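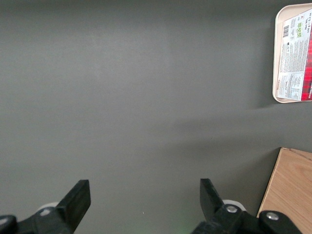

Tampo Cerdale em cinza fosco, visto de cima.

Mesa de trabalho Cerdale

Se você passa o dia desenhando, costurando ou montando maquete, já sabe o quanto um tampo brilhante cansa a vista. A Cerdale nasceu desse incômodo! Stamatia Tsoukalas desenhou a primeira para o próprio ateliê, em Villach, e a gente se apaixonou pelo acabamento logo de cara: fosco de verdade, gostoso de passar a mão, sem aquele reflexo da luminária bem em cima do papel.

O tampo tem 80 cm de profundidade, espaço de sobra para abrir uma folha grande e ainda deixar a régua e o café por perto (o café, de preferência, do lado oposto ao da régua). Vem em 3 larguras e aceita tanto os cavaletes Sarkar quanto a base regulável Wirnus, que sobe e desce com manivela e é uma delícia para quem gosta de trabalhar em pé.

Montagem: 2 pessoas, chave sextavada inclusa. Aperte os parafusos só depois de nivelar os pés.

Limpeza: pano macio levemente úmido e sabão neutro. Nada de esponja abrasiva nem cera. Para cola seca, use uma espátula de plástico e tenha paciência.

A cor cinza volta ao estoque em novembro. Cavaletes e base são vendidos separadamente.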